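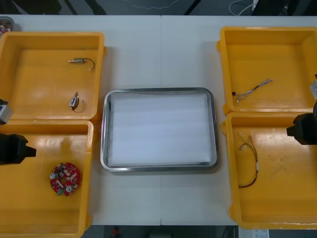
Yellow bins and the steel tray, small parts left, red board lower left

pritska-parts-log
README

Inventory script + data for a shared electronics parts stash. CSV files, a small Python script, a label sheet. Wrote this in a hurry, will clean up later.

What it is

A list of what's in the drawers in the Flurcombe workshop. One row per part type. Script reads the rows, finds duplicates, prints labels, tells you what is running low. No web page, no login, no database. Opens fine in any spreadsheet if you don't want to touch the script.

Status

Works for us. Release 3. Release 2 files still load but you lose the notes column, so convert first.

What's in the folder

parts.csv - main list, 103 rows
places.csv - drawer and shelf codes
wanted.csv - stuff to buy, or beg
log.py - the script
labels.txt - template for the printer
old/ - leave it alone, needed for the convert step

Columns in parts.csv

id - never reuse one, even if the part is gone
name - short. "cap 100uF 25V" not a sentence
kind - cap, resistor, wire, motor, board, connector, other
place - must match a code in places.csv
qty - a number, or "lots" (script treats lots as never low)
low - print a warning under this
source - bought, salvage, gift, unknown
notes - anything. No commas unless you quote them, this breaks every time

Getting started

Python 3, nothing else to install. Put the folder somewhere, open a terminal in it:

python log.py check
python log.py low
python log.py labels

Run check first. If it complains about a place code you typed it wrong or the drawer moved. "check" doesn't change anything, "labels" overwrites the last label sheet without asking. Sorry. On the list.

Converting from release 2:

python log.py convert old/parts2.csv

Takes around 4 seconds on the workshop laptop. Writes a new file next to the old one, look it over before you rename it.

Wire

Wire is a mess in every inventory I've seen so it gets its own rules. Reels go in by color and gauge, qty in meters. Offcuts longer than your hand: one row per color, qty "lots". Shorter than that, don't log them. Twisted pairs and bundles count as one item, put the colors in notes with a slash (blue/white). Don't untwist stuff just to log it.
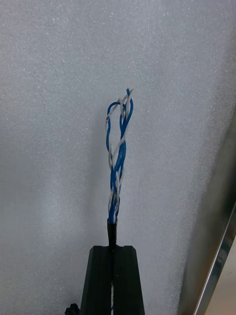
Twisted blue and off-white wires, black sleeve at the base

Unlabeled leads: kind = wire, source = unknown, and leave the gauge blank. A guessed gauge is worse then a blank one.

Salvage

Boards go in whole, kind = board. If you strip one, set qty to 0 and add rows for what came off. Motors and solenoids get tested before they get a row. Untested ones live on the Jelínek shelf (code JEL) and are not in the list at all.

Where the data came from

Counted by hand over August. The Ekarholm boxes were added after that from their packing list, not recounted, so treat any qty with place = EKA as a rough idea. Resistor counts are off too, I gave up and weighed them.

Known problems

- labels cuts names at the first accented letter on some printers
- low ignores rows where low is blank, should probably warn
- sort order is by text so drawer 10 comes before drawer 2
- places.csv has two codes for the same shelf, both in use, havent picked one

Changes

Release 3: notes column, convert command, wire rules
Release 2: place codes split into thier own file

License

Code is MIT. Data is do what you like. Fixes welcome, send the changed rows only please and not the whole csv, merging those is a pain.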